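Re: [grinerero-users] Wrist camera check after sleeve change, Velis cell
Wednesday, October 20, 2021

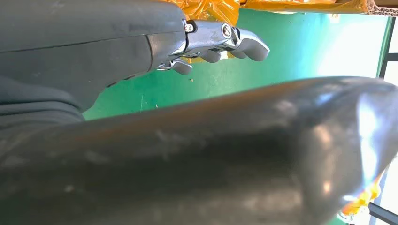
Wrist view, hand partly curled over the green surface.

On the Astport side, someone wrote:
> We changed the forearm sleeve in July and the wrist view has
> been off ever since. Do you redo the camera offset every time,
> or only after touching the bracket?

Every time. The sleeve sits close to the camera mount and it is easy to nudge the bracket while pulling the cuff on.

Our order of work on the Velis cell:

Power down and wait 60 seconds.
Seat the cuff, then check the hex screw near the base of the hand. Ours gets 3 turns from first bite – no more, the thread is soft.
Power up, run the Pyo homing script, curl the fingers halfway and save a still.
Compare it with the last good one. All the fingertip pads should be in view. If the offset differs by more than 15 pixels, recalibrate.

Wipe the pads before the still. Glare from the window side upsets the edge finder, so we keep exposure fixed at 73 in the config.

I can post the homing script if your version is older than ours.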